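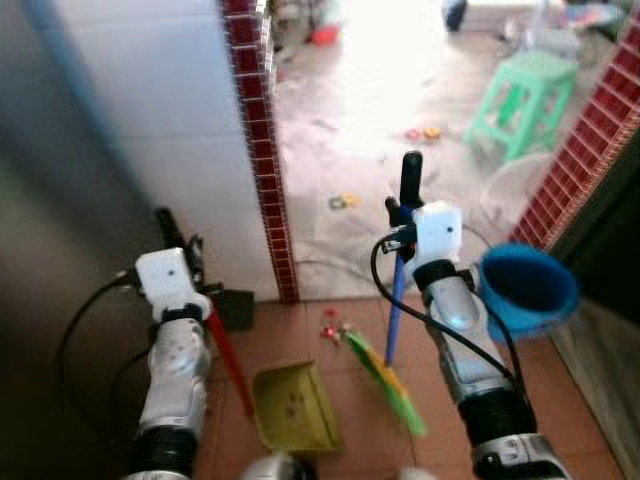 7. Running the sweeping station on an open day

This section covers the floor-sweeping demonstration with the two-arm unit. Read section 4 (Power and emergency stop) first. Allow 45 minutes for set-up. The unit should be ready, with both arms parked, before the doors open to visitors.

7.1 Choosing the spot

A doorway with a hard floor works best. Visitors can see both arms at once, and the change of colour between the wall and the door trim helps the operator judge distance on the monitor. Tile is fine. Do not use carpet or loose mats.

The opening must be at least 900 mm wide. At the Grernden site the clear width is 1,702 mm measured at the barrier, and the whole station fits without moving any furniture.

7.2 Setting up

1. Wheel the base to the tape marks and lock all castors.
2. Check that the cable at each gripper has slack and hangs clear of the joints. Move each arm through its full travel by hand control and watch the cables as it goes.
3. Lay the dustpan on the floor between the arms with its open edge facing the base.
4. Fit the handles. Close each gripper on the black upper part of the handle and leave the coloured part below it free.
5. Put down a small amount of debris beside the broom head. Red shows up well on camera. A tablespoon is plenty.
6. Set the barrier and switch on the monitor.

Note: Two grip profiles are supplied, Pledex and Tremetti. Use Pledex for round handles. Tremetti closes harder and will mark the plastic.

CAUTION: Keep fingers away from the grippers while a profile is loading. The jaws may close without a tone.

7.3 Running the demonstration

1. Announce the start and wait until everyone is behind the barrier.
2. Bring the broom down to the tiles slowly. Stop when the bristles begin to bend.
3. Draw the debris toward the dustpan in short strokes, with the other arm held still.
4. Park both arms before answering questions.

One run takes four to six minutes. If the broom head twists, lower it flat to the floor, open the gripper, and take a new grip higher up. Do not try to correct it in the air.

Toys and other small items on the floor past the doorway can stay, as long as they are out of reach of the arms. Children will ask if the robot is going to pick those up too. The answer is no, the sweeping program covers the doorway only.

CAUTION: No one enters through the doorway while the arms are powered, including staff.

7.4 Packing up

Park the arms, press the emergency stop, then remove the handles – in that order. Write the run count in the log. The Sveinbjörnsson base shows a service message at 1,859 runs and will not start a new one until it is cleared by Erhan Işık or Ibrahim Nwankwo.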